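Henport 的开放日下午两点开门,我一点半就到了,在门口把一张写着参观须知的纸读了三遍。须知第一条是请勿与机器人对视过久,后面用小字补充:会影响数据。我当时以为这是工程师的幽默,进去以后才知道是规定。

先交代一下我去看的是什么。Cestavgate 这两年在做一件听上去很不起眼的事:让人一遍一遍地教机器递东西、接东西、扶东西,把每一遍都录下来,攒成一大堆例子,再喂给一个叫 Flirnel 的学习系统。系统从例子里琢磨出规律,将来有人伸手,它大概就知道该往哪儿送。我来之前对“人工智能前沿”的想象主要由蓝光和玻璃幕墙组成。到了现场,迎面是地毯、胶带、电线,还有一股刚泡好的速溶咖啡味,像哪家公司搬进来第二个星期,网还没通。

签到处给每人发一张胸牌和一份日程。日程排得极满,光“欢迎致辞”就有两个,一个在里面,一个在走廊。走廊那个我错过了,听说更短。

随后按组进场。带我们这一组的小伙子语速很快,术语与术语之间几乎不换气。他说这里的基本单位叫“一条”,从开始录到停止录算一条,一条里只做一件事。比如“把东西交到人手里”,交完就停,不许顺便再挥个手。有人问挥手怎么了,他说系统会学的,它不知道哪部分是客气。去年就有一批例子,示范员每次交完东西都习惯性地往回缩一下手腕,像被烫着似的,结果训练出来的动作也缩,缩得比人还认真。那批例子后来全部重录。

我对这个故事印象很深。我们教小孩也是这样的,费心讲的道理一句没进去,打电话时抠桌角的毛病学得一模一样。

地上的黄胶带是我第一个看懂的东西。学问就在那个拐角:东西该在哪边,人该站哪边,都有说法。我问胶带贴歪了怎么办,小伙子说那就歪着录,只要别中途又贴正了。整个上午他们最怕的事情就是有人好心整理房间。

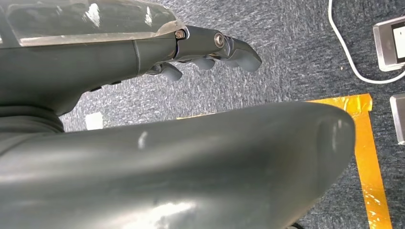

Nataša Shehu 不同意歪着录。她说,如果每一条的起点都守着同一个角,系统学会的多半是那个角,换间屋子就傻了;宁可每录一阵就挪一次位置,把记录写清楚,也别图省事。带队的小伙子说这是上个月就在吵的问题。她说那就接着吵,反正硬盘还没满。

两个人就这么当着我们的面吵了起来,态度都很客气,用的全是缩写。我大致听明白了分歧在哪里。一派认为先要整齐,乱七八糟的例子等于没有例子;另一派认为世界本来就是乱的,整齐的例子教出来的机器只能在样板间里过日子。我站在中间,觉得两边都有理,这通常说明我没听懂。

最后的折中办法写在白板上:前一半守规矩,后一半随便来,“随便”的程度要事先登记。我把“登记随便”四个字抄在了日程背面,打算回去用在自己的年度计划里。

接下来是看示范。目标是一天攒够 200 条,听着不多,试过就知道了。一条录完要回到起始姿势,检查时间戳,口头报一声“好”或者“废”,再来。“废”的理由五花八门,有人咳嗽不算废,有人咳嗽时晃了手就算。示范员每十五分钟换一次班,据说再久人就会进入一种状态,动作越来越顺,也越来越不像人。系统不爱要这种,它要的是人刚拿到一件东西时那点犹豫。

这一点我想了很久。我在公司干了这么多年,一直努力把犹豫从动作里去掉,现在有人专门付工钱来收集它。

录制时全场要保持安静,参观者站在一旁,像在看一场没有比分的台球。有位父亲带着孩子来,孩子小声问它什么时候赢,父亲想了想说,它还在上学。

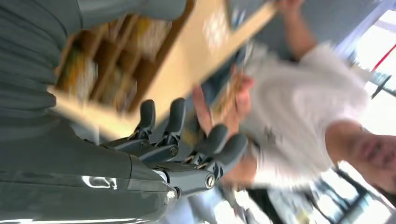
我一直以为难的是让机器抓得住,看了一会儿才发现,难的是跟人凑在一块儿干活。单独抓一个东西,抓错了也就是掉在地上;旁边再来一双手,事情立刻复杂起来,谁先用力,谁先松,谁让谁,平时两个人抬沙发都能为此吵一架。穿浅色T恤的那位示范员一只手伸到跟前,手指张开,和机械手的指尖叠在了一起,浅色木板就斜在当中,我隔着几步看,已经替他们紧张得手心出汗。小伙子低声说,这类叫“共持”,废得最多,也最值钱。他们给废掉的条目分了七类,从“松早了”一直到“说不清”。最后一类的数量是保密的。

我问“说不清”的那些扔不扔。他说不扔,另外存着,等哪天说得清了再拿出来。我家里也有这样一个抽屉。

中场休息有饼干。休息区贴着一张通知,要求各位示范员录制期间不要戴会反光的手表,不要临时换袖子的长短,不要跟机器道谢。最后一条下面有人用铅笔写:道了会怎样?再下面是另一种字迹:会多出半秒。我去问,果然如此。有的示范员从机器那里接过东西,嘴上说声谢谢,手就跟着顿一顿,这半秒录进去以后,系统便认定交接完毕需要停一下。到底该不该留,他们又分成两派。主张留的说,停半秒显得有礼貌;主张删的说,你在流水线旁边站一天试试。我投了留下一票,后来发现那张表根本不是投票用的,是订午饭的。

下半场看的是桌上的活儿,节奏慢下来不少。人坐着,机器递,人接,一来一往。按照 Cestavgate 的说法,桌上的例子有一个好处,东西小,掉了不疼。也有一个坏处,东西小,看不出谁在使劲。负责写标注的人得把每一条从头看到尾,在人的手指碰到东西的那一刻打一个点,在机器松开的那一刻再打一个点,两点之间的那一段,就是他们嘴里的“都拿着”。

整个 Flirnel 项目,说到底就是在研究“都拿着”该有多长。太短了,东西往下掉;太长了,两边扯起来,跟饭店里抢着结账差不多。 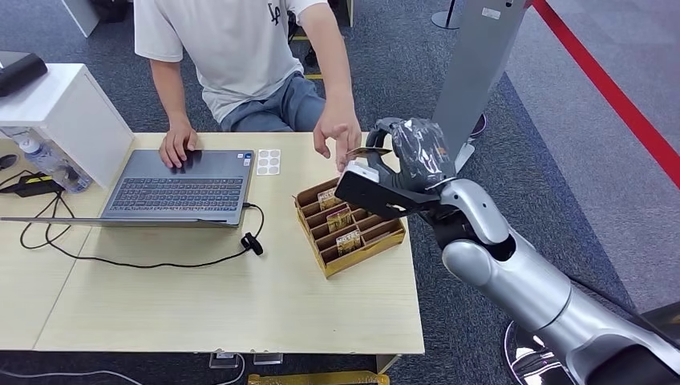

麻烦的是这个长度因人而异。有的人伸手很早,手到了,心还没到,指头虚虚地张着;有的人不看东西先看机器,等对方表态。标注手册里原本只写了一句“接触即开始”,后来越补越厚,补到现在,光是“算不算碰到”就占了两页。我借来翻了翻,文风介于交通法规和恋爱指南之间。其中一条写道:若人手已就位而无意愿,不记为接触。我问怎么看得出有没有意愿,标注的姑娘说,看多了就看得出。这话我信,可系统也在等她这句话,它就是看得还不够多。

他们还有一套叫 Howells 的检查流程,每天收工前跑一遍,专挑那些看着正常但时间对不上的条目。画面里手已经收回去了,力的读数还在往上走,这种就得挑出来。跑完以后会吐出一张单子,单子很长,大家看单子时的表情,我只在领体检报告的人脸上见过。据说有一回单子特别短,所有人都高兴坏了,第二天发现是流程自己卡住了,只查了开头。

提问环节有人问什么时候能买到。台上答得很圆滑,说目前还处在“攒”的阶段。又有人问攒到多少算够,这回没有人接话,过了一会儿 Nataša Shehu 在后排说,攒到再加新的也没什么变化,就差不多了,不过每次以为到了那一步,换一个左撇子来,曲线就又动了。

底下有个左撇子举手问能不能报名。可以,门口有表。

我也填了一张,特长一栏写的是“犹豫”。收表的人看了一眼,没有笑,问我平均犹豫几秒。我说没量过,他便在旁边打了个问号,把我归进了待定。

几点实用信息,给想去的人。存包处只收大包,小包自己背着,背着就不能进录制区,所以请带大包。鞋底别太硬,走在边上那块没铺地毯的地方会响,一响就有人回头。饼干在第一场休息时就没了,第二场只剩咖啡。从 Henport 车站走过去有一段上坡,导航会让你绕到装卸货的后门,别听它的,走正街,看见卖五金的铺子右转。下一次开放日定在三月,时间还是下午两点,门口的须知估计会比这回再多一条。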